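Moving apartments in Janbridge, a small thread for people who will do it soon. 1/8

I moved on a Tuesday, from Oka Street to a place on the other side of the river.

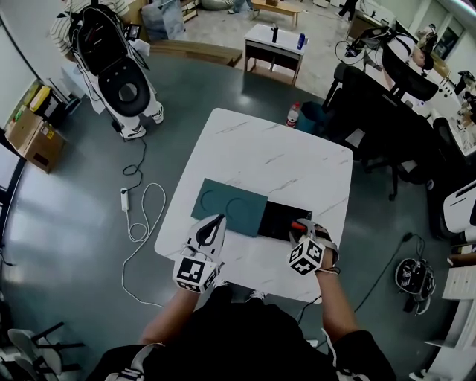 White table with gray veins, dark floor.

2/8 The first offer from a moving company was 83 dollars an hour, with a minimum of 2 hours. I asked if the stairs are included. They were not. Please ask this by mail, so you have the answer in writing.

3/8 I packed 21 boxes. I wrote the room on the top of each box, and later all of them stood in a pile and I could read only the highest one. Write on the side.

4/8 The old landlord wanted to keep 40 dollars for "cleaning of the oven". I sent him my photos from the last morning and he gave it back the same evening - very polite, no discussion.

5/8 Internet: I ordered it too late. For nine days I worked from the Cleltano cafe next to the station. Good soup, weak signal, very loud after noon.

6/8 Change your address at the post office before you move. My bank letter went to the old place and the new tenant had to call me.

7/8 For food on the first evening I recommend Châu, they deliver over the bridge until ten. We had no forks, only one big spoon.

8/8 Next week I must still buy curtains. The street lamp is exactly at the height of my pillow. If somebody knows a cheap shop for long ones, please write to me.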